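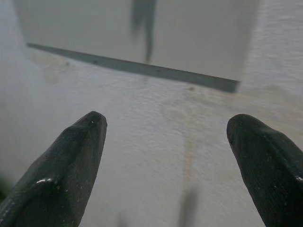
Sitham Library Readers' Group

Celebrity corner: how old is anybody, really?

Our December quiz had a round on famous people's ages, and the post-mortem has now gone on longer than the quiz did. For the record, the answer sheet gave one singer's age as 41. Three tables said 43, having looked it up beforehand (we know who you are), and one table said 38, which was kind of them.

We have since been down the biography websites to settle it, and wish we hadn't. One page gave her two birthdays. Another had her height to the nearest millimetre, her star sign, her lucky stone and a net worth somewhere between 3000 dollars and several million. A third told us she was married, single and "keeping her love life private", all in one paragraph. Each one had plainly been copied from the others, and the mistakes had been copied with great care.

So, the ruling. Both 41 and 43 get the point. This moves the Vitik table up to second and leaves everyone else where they were, sulking. The table that said 38 gets nothing — flattery has never scored in this round.

Next time the questions will come from printed books only. The library has 13 showbiz memoirs on the shelf by the stairs, and one of them runs to 628 pages without mentioning either of the author's first two husbands. Loans are six at a time, and please bring back the one with the missing cover.

January 8, 2021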